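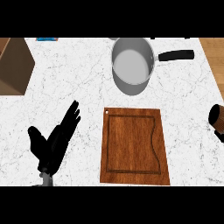 Sim score dropped when I changed how the policy is told what to do — is this a real result or am I kidding myself?

Posted in Robot Learning, Help Wanted

Hi all, longtime lurker. I'm doing a small project on language-conditioned manipulation for my master's and I've got a number I can't explain. I train one policy on a set of simulated kitchen tasks, then test it with instructions worded differently from the ones in training ("put the pan on the board" becomes "the board is where the pan should go", that sort of thing). The layouts are all pretty simple, like the one up top with the silver saucepan at the back, the cutting board in front of it and the black hand off to the left over bare marble. With the original wording I get 70 out of 100 rollouts. With the reworded instructions it drops a fair bit, which I expected. What I didn't expect is that if I feed it complete rubbish (I tried "purple monday", I tried an empty string) it still manages the pan task more often than not! Same weights, same start poses, same colour and lighting settings. I trained on 118 demos, all collected in the Otar sim, and I'm using the stock Plester text encoder, frozen. My supervisor is away until October and I'd really like to have something sensible to show by then. Does this mean my language input is broken, or is it learning something and I'm measuring it wrong? Happy to post configs if that helps.

— erdos_number_nope

gumleaf_grad

I hit exactly this last year and lost most of a winter to it, so you have my sympathy. My bet is your encoder is fine and the policy has worked out it doesn't need to listen. Think about what your demos look like from its side. If every layout with a pan and a board in it was only ever recorded with "put the pan on the board", then seeing the pan and the board already tells it the answer. The words are spare information, and a network under no pressure to use spare information mostly won't.

The check I'd run first takes an afternoon. Pick one layout and give it 2 instructions that are both sensible there, say pan onto the board versus pan over to the left of the board. Keep the start pose and the random seed identical, and plot the hand's path for each. If the paths sit on top of one another, it's ignoring you. If they split and then both wander off somewhere daft, it's listening but it can't do the second task, and that's a different (nicer) problem.

The fix that worked for me was boring. I went back and collected more demos in the SAME layouts with different goals, so the picture alone couldn't settle it. I didn't touch the architecture at all. I'd tried a bigger encoder before that and a fancier way of mixing the text in, and neither of them moved the score enough to talk about. My overall success rate went down a bit with the new data, by the way, so don't panic if yours does. The old figure was flattering me.

One more thing while I'm here — please report the rubbish-instruction run in your write-up as its own row in the table. I wish every paper in this area did. It's the most useful number you've got, and a reader can't judge the 70 without it.

Matbridge_Mike_no_relation

encoder is frozen, thats your problem. unfreeze it. worked for me

slowcooker

I'd go easy on unfreezing anything with a dataset that size. You can try it, it's cheap enough, but I'd expect it to memorise your training sentences and do even worse on the reworded ones. Agree with gumleaf_grad on the paired test.

Couple of things to add. First, how are you scoring success? If your checker only asks "is the pan on the board at the end", then under a rubbish instruction you're really measuring how often the policy falls back on its favourite habit. That's a fine thing to measure but it needs a different name from success, since there's no task there to succeed at. I keep a separate column called "default behaviour" and log whatever it did, whether or not it was asked.

Second, look at your rewordings by hand before you blame the model for the drop. I used a script to generate mine and when I finally sat down and read them, a good few had swapped which object was meant to move. My policy was being marked wrong for doing what it was told, poor thing. Took me an evening and a pot of tea to go through the lot and I got several points back.

Third, and this one's more of a grumble, use more than one training seed. 100 rollouts sounds like plenty, but they all come from the same trained network, so they tell you very little about what you'd get if you trained it again. When I reran mine the gap between seeds was bigger than the gap I'd been planning to write a whole chapter on. I was in a foul mood for days.

If you do post the configs, put in how the start poses are sampled too. In my copy of the Otar sim the default spread was tiny and I had to widen it myself.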